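Hallasance Double Sinks: Questions We Get Asked
Last updated August 26, 2021

Is a double sink worth the money, or am I paying for a second hole?

You are paying for a second hole. Whether it's worth it depends on what you do at the sink. If you cook from packets and own a dishwasher, one big bowl will see you through. If you regularly find yourself holding a colander in the air while looking for somewhere to put it, have the second hole.

Which bowl is for what?

We don't mind. Most of our customers at the Plarkville showroom settle on washing-up in one bowl and food in the other, and then argue about which is which for a few weeks. Pick the bowl nearer the draining side for dishes. The water has less far to travel before it reaches your socks.

Does the roll-out rack come with the sink?

It comes with the 80 cm Hallasance and is an extra on everything smaller. The rack is a row of steel rods held at either end by rubber grips, and it lies across one bowl. Roll it up when you want the bowl back. It will take cups, small plates and a wet chopping board. It will not take a cast iron casserole, and the customer in Tanasarn who tried has asked us to make this clearer.

The rack slides about. Is it faulty?

Probably not. Check that the rubber grips are the right way up and sitting on the rims of the bowl, and wipe any washing-up liquid off them. If it still slides, measure it. Quite a few people have bought a rack for somebody else's sink.

Can I wash vegetables in one bowl while the other has dishes drying over it?

Yes, and we'd go as far as to say it's the whole point. Muddy roots first, leaves last, in fresh water. Put a strainer over the waste before you start, as carrot tops and radish trimmings are very good at finding their way down and very poor at coming back. Give the bowl a rinse afterwards too. Grit left in the bottom does more damage than any pan. 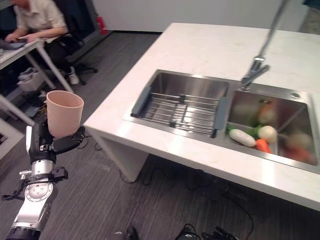
Turnips deserve a word of their own. They roll, they hold soil round the root end, and they make a noise in a steel bowl that carries through to the next room. An old tea towel in the bottom deals with the noise. Nothing much can be done about the soil except a brush.

How do I dry plastic tumblers without them smelling odd?

Upside down on the rack, with air underneath. Stood the right way up, a cup keeps a spoonful of water in the bottom and goes quietly stale. Don't stack them until they're dry - they stick together, and somebody will have to run the hot tap over the outside one to get them apart.

My steel has scratched already. Should I be upset?

A little, for a day. Polished steel picks up fine marks in the first few months and then they blend together into what we call a patina and you will call scratches. Rub with the grain, use a soft cloth, and keep wire wool well away. Model 953 has a brushed finish that hides more, if you know you're the upset sort.

Will it suit a marble worktop?

Steel goes with nearly anything. The worktop itself is the fussy half. Real marble dislikes lemon, vinegar, wine and most of what makes food pleasant, so wipe up round the sink as you go. The marble-look tops are far more forgiving and only their owners know.

Where should the tap go?

Behind the bowls, somewhere the spout can swing over both. Check that the lever has room to move before anyone drills. Tall taps look splendid and splash more, particularly if there's a spoon in the bowl, and there is always a spoon in the bowl.

Can you fit a double sink in an island?

We can, as long as there's a way to run the waste under the floor. Our fitters need clear access on all 4 sides on the day, so please move the stools. Allow for the water being off until teatime.

How long is delivery?

Orders placed now go out in September from the Desberg warehouse. We have had more than 233 messages asking whether it could be sooner. It couldn't, but thank you for asking nicely, those of you who did.

Can I return the sink if I change my mind?

Yes, within the month, in its box, with no holes cut in it and no vegetables in it.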